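Ostlow Publishes Findings on Household Tidying by Machine

Small items remain the hardest part of the job, company says

June. Ostlow, which develops software for two-fingered robot grippers, today published the results of its first study of tidying work in lived-in homes. The study asked whether a machine can take over one ordinary chore, putting small belongings into a box and taking them out again. The company's answer is that it can do part of the chore, under supervision, and that it is not ready to do it alone.

The study covered 46 homes and 1,000 recorded attempts at the task. People worked with hand-held grippers built to the same shape as the ones fitted to Ostlow's Triline arm. The recordings were then used to train the arm, which was tested on 32 household items it had not handled before.

"A person reaches into a box without thinking about the walls," said Berenice Becerra, who led the study. "The arm has to plan for them every time. If one side is folded down, the job gets easier, but most people don't fold down the side of a box for a robot."

Firm items of regular shape gave the arm the least trouble. Thin lids, clear plastic and soft toys gave it the most. Clear plastic was often missed when it lay on a bright or printed surface. Soft items were usually picked up but were not always released where they were meant to go.

Ostlow said cloth was a second source of error. On a towel or blanket, the fingertips tend to catch the fabric along with the item. The company has changed the angle of approach for soft surfaces and will report on that work separately.

Sorting small items with two grippers at a cardboard box:
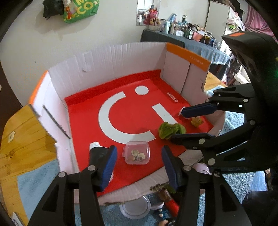
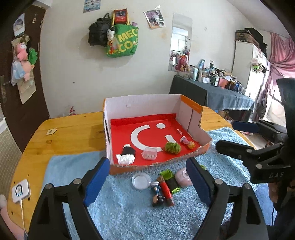 Hemant Kanaujia, head of engineering, said the company will not give a date for a home product. "We have a machine that can help with a chore while someone is in the room," he said. "Customers ask us for one they can leave running when they go to work. Those are different machines, and we only have the first."

The next stage will last 6 months and will add kitchen drawers and bathroom shelves. Griltora, a maker of storage goods, will supply bins and trays for the tests.

The full report is available from Ostlow on request. Press inquiries should be directed to Dulce Sandoval, Ostlow communications office.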